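Slaoui Opens Hand Tool Repair Counter and Lending Shelf in Elville

ELVILLE, 20th October – Slaoui, the family-run hardware store on Zeltthorpe Road, has opened a repair counter for hand tools at the back of the shop. Customers can bring in saws, chisels, planes, garden shears, hammers and kitchen knives and have them sharpened, re-handled or cleaned up for a flat fee. A lending shelf of 200 tools opened on the same day.

The counter takes over the space that used to hold paint and wallpaper samples. It has two benches, a slow wet grinding wheel and a rack for finished work. Paint is still sold at the front of the store, and color matching has moved to the main register.

"People kept asking us where they could get a saw sharpened, and we kept sending them out of town," said Naima El Fassi, who owns the store. "Some of them came back and bought a new saw instead. I would sooner fix the one they have."

Repairs are carried out by Lahcen Belkadi, who joined Slaoui in the spring after many years in a joinery shop. He will be at the counter every morning the store is open. Items left before noon are normally ready within three working days. Replacement handles take longer, as most are cut and shaped to fit the tool.

Belkadi said that loose and split handles make up most of the work brought in during a trial period over the summer. The store took in 712 items during the trial. Garden tools were the largest group, followed by kitchen knives.

"A good spade head will outlast several handles," Belkadi said. "Most of what I see has been left out in the rain. If you wipe it down, put a little linseed oil on the wood and hang it up indoors, you won't need me very often."

The counter does not repair power tools, gas-powered equipment or anything with a motor. Customers with those items will be given the address of the nearest service shop. Axes and hatchets are accepted, but must be brought in with the edge covered. Staff may turn down a tool if the metal is cracked, and there is no charge for looking at it.

The lending shelf is open to anyone with an Elville address and a store account, which is free to set up. Tools can be borrowed for up to seven days and renewed once if there is no waiting list. The first stock includes clamps, pipe wrenches, pruning saws, tile cutters, levels and a set of cabinet scrapers. Borrowers leave a small deposit, returned in full when the tool comes back clean.

Part of the stock was supplied by Makenar, a maker of replacement handles and small workshop fittings. Makenar will also supply blanks for the repair counter in ash, hickory and beech. The rest of the shelf came from the store's own inventory and from local households that answered a notice in the window.

Slaoui will hold evening classes in the shop through the winter. The first covers sharpening kitchen knives on a whetstone, and the second covers fitting a new handle to a hammer or a hoe. Each class has room for 27 people. Places can be booked at the register or by phone. Stones and practice blades are provided, and people taking the handle class may bring one tool of their own to work on.

The store expects to handle nearly 400 repairs before the end of the year. El Fassi said prices will stay the same through the winter and will be looked at again in the spring.

A printed price list is available at the counter.

About Slaoui

Slaoui sells hardware, paint, garden supplies and household goods from its store on Zeltthorpe Road in Elville. It also cuts keys and glass to order.

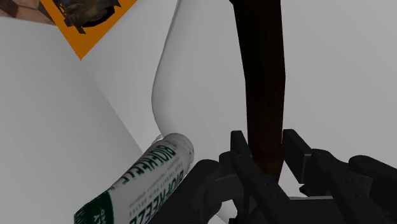
Questions about repairs, lending or classes should be addressed to Naima El Fassi at the store. Reporters who would like to visit the repair counter are asked to call ahead and come in the morning, when Lahcen Belkadi is at the bench.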